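How Do You Teach a Robot to Do Laundry?

Print this page | E-mail to a friend

By Lahcen Radwan

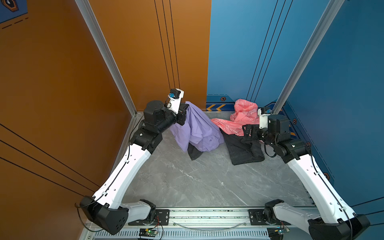

Two arms, one pile of clothes. The left gripper has hold of a lavender shirt.

Hi! I'm Lahcen, and I spend my workdays folding clothes without touching them. I work on a project called Cliltidar, and my job is to be a robot's teacher.

You probably know how to fold a T-shirt. But could you explain it to somebody who has never seen a shirt? Try it on a friend (no pointing!) and you'll see how fast it gets silly. "Grab the corner." Which corner? "Make it flat." How flat?

A box is easy for a robot, because a box is the same shape every time you meet it. Clothes flop! Drop the same pair of jeans 15 times and you get 15 different lumps. I could never write down a rule for every lump, so we show the robot examples instead.

I hold a pair of handles, one for each hand. When I move my left hand, the left arm moves. When I squeeze, the gripper squeezes. So I pick up a shirt, shake it out a little, lay it down and fold it, and the computer saves everything: how the arms moved, when they pinched, and what the cameras saw. Look for the little blue-and-black cameras riding on the arms. They give the robot a close-up view of the cloth.

One try from start to finish is called an example, or a "demonstration" if you want to sound fancy. So far we have saved 1,962 of them. My best day was in June, when I didn't drop a single sock!

Then the computer goes through all those examples, over and over, looking for patterns. What did the cloth look like right before I pinched it? Where did the arm go next? Bit by bit it gets better at guessing a good move, even for a heap it hasn't met before.

I mess the clothes up between tries, too. If I always started with a neat pile, the robot would only learn neat piles, and I've seen your bedroom floor. (Okay, I've seen mine.)

Want to try being the teacher? Ask a friend to close their eyes, then guide their hands through folding a towel. Do it three times, then let them try alone!

8 comments | 3 shares

Contact us | © Trotari | Back to top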